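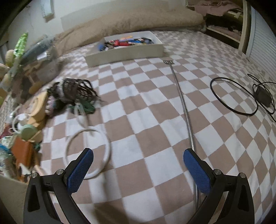 12 Jul 2021

We moved the bedroom to the back of the house in February and I have slept better since. I put it off for years on the grounds that the front room was bigger and had the good window.

The front room looks onto Skeltgate, which was a quiet street when I bought the place. Then the lights went in at the corner and the 289 bus was rerouted past the gate. The bus itself is not loud. What woke me was the air brakes at the stop, then the doors, then the bus pulling out again. The first one comes through before five. I wore earplugs for most of a year and got an ear infection out of it, and after that I gave up on earplugs.

The back room had been the study, meaning it held a desk, the ironing board and boxes. It is narrow and faces south, so it gets very little sun in winter. I thought it would be gloomy and it is, a bit. For a room you mostly use with your eyes shut I can live with that.

The bed was the hard part. It would not go around the turn in the hall in one piece, and the bolts at the head end had been painted over by whoever owned it before me. I soaked them with penetrating oil overnight and they came loose the next morning with a bit of swearing. The slats I numbered in pencil. Two had cracks in them, so I replaced those with pine from the timber yard on Wollo Road, cut to length while I waited.

I kept the mattress. It is a Skavstead, medium firm, and I would buy it again, although the handles on the sides are useless and one tore off in the hall.

Curtains took longer than the move. The old ones were too wide and let light in at the top, where the rod sits out from the wall. Yesenia Giraldo, who used to live next door and sews for a living, told me to forget about thicker fabric and bring the sides back to the wall. So I bought a rod with curved ends from Martens and she took up the old curtains to suit. There is still a line of light at the top on bright mornings. I have got used to it.

Bedding is the other thing I changed. I had a heavy doona on all year and spent half the night kicking it off. Now I have a sheet, a cotton blanket, and a wool one folded at the foot for when it drops below freezing outside, or close to it. I can pull up one layer without fully waking. It also means more washing, and the wool one has to dry flat, so in winter it takes over the lounge room for a day.

A few people asked about heating. I run a small oil heater for 30 minutes before bed and then turn it off at the wall. I tried leaving it on low and woke up with a dry throat every time.

The phone now charges in the kitchen. I bought a plain alarm clock with a dim display, and it loses a couple of minutes a month, so I set it again when I remember.

What I haven't sorted out is the front room. The desk is in there, and the boxes, and it works well enough as a study because I'm up by the time the traffic gets going. The carpet has four deep dents where the bed legs were. I've tried ice cubes and a damp cloth with the iron, and they have come up a little on the window side. The colour underneath is darker than the rest too – more of a green than the grey I thought I had. I might pull the whole lot up in spring and see what the boards are like.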